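*Notes for the evening talk at Gosdale, July. Start once people have found chairs and the kettle's off.*

**Opening (don't rush this bit)**

Good evening, everyone, and thank you to Annunziata Villa for asking me back, which after last year's overrun was very generous of her. I'm here to talk about skipping, by which I mean the rope kind, and how a person in the middle of life might take it up again without hating every minute of it.

I started at 46. I'd bought a rope from the market in Flena thinking I'd be rather good at it, as I had been in the school yard, and I managed seven turns before I had to sit down on the back step. Seven! (Pause here, they usually laugh.) My calves hurt so much the next morning that I came downstairs backwards.

**Getting the rope right**

- Stand on the middle of it with one foot and pull the handles up. They should come to your armpits, or a touch lower once you've got the knack.
- A slightly heavier rope is kinder to a beginner, as you can feel where it's got to.
- Pass the two ropes round now. Ask for them back, I've lost one this way before.

**How to jump**

Most of us jump far too high. You want just enough air under your feet for the rope to slip by, with soft knees and your elbows tucked in near your ribs. The turning comes from the wrists. Jad Fakhoury, who taught me properly at the Obeidat gym, used to make us hold a folded tea towel under each arm, and if it dropped we began again. Do the tea towel demonstration if there's room at the front.
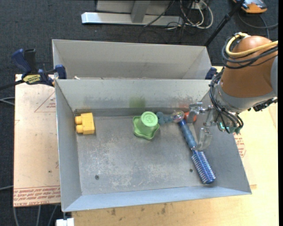
**A plan for the first month**

1. First week: 20 seconds of skipping, a full minute of walking about, and stop while you still feel cheerful. Every other day is plenty.
2. Second week: the same, with a few more rounds if the shins aren't grumbling.
3. After that, lengthen the skipping little by little and leave the rest alone.

Say clearly that anybody with a bad knee, a dicky heart or a worry about either should have a word with their doctor first. Wooden floor or rubber mat if they can, and proper shoes, please, never slippers.

**The thousand**

Tell the Sturkov story if time allows: the draughty hall, my lace coming undone, and getting to 1000 turns with a good many stops along the way. It took me 2 years to get there and I was as proud as anything.

Then questions, and remind them the side door sticks.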